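Picking single sweets from a heap – does a wrist camera help?
Larnach Forum > Manipulation > Methods and results
5 replies

jayson_tolentino
Has anyone read the Nodau write-up from February? They trained the same policy twice, once with the outside camera only and once with wrist views added, and asked it to move wrapped sweets from a bowl to a cup. 16 trials each. Outside camera only got 3, with wrist views it got 14. I find that gap hard to believe.

gunhild_s
I can believe it. From outside, the arm hides the spot you care about as soon as it goes in. What was the rule for a success?

jayson_tolentino
One sweet in the cup, no second grasp. Two in the fingers counts as a fail.

btagle
Then part of the gap is the scoring. If you allow a second grasp, the outside camera does much better. We ran it that way on Sebastian (our arm) and the difference was small.

gunhild_s
Allowing a second grasp changes the question, though. They wanted to know if the first one was any good.

princess.tan
I worked on the Birnis repeat of this, so I can add a bit. We kept their rule. Foil wrappers are awkward because the highlights move whenever the arm does, and a heap of identical packets gives very few edges to go on. Stills from our setup, the outside view first and then two from the wrist:

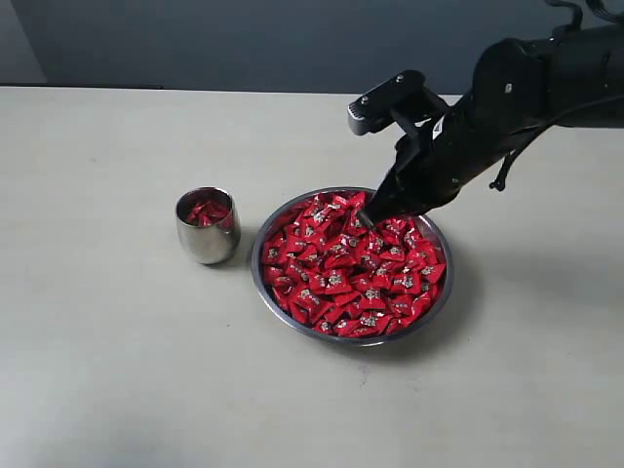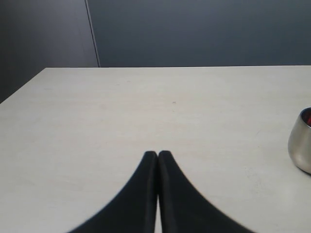
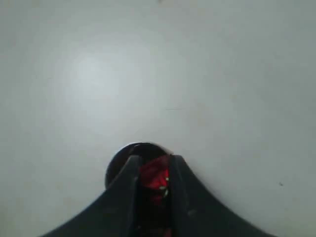
Our result went the same way as theirs but I wouldn't quote a number yet – we changed the lighting part way through and need to redo 2 of the sets. Benjie, did you log first grasps separately? If you did, you could rescore without running anything again.

btagle
I think so. Dexter has the logs, I'll ask him.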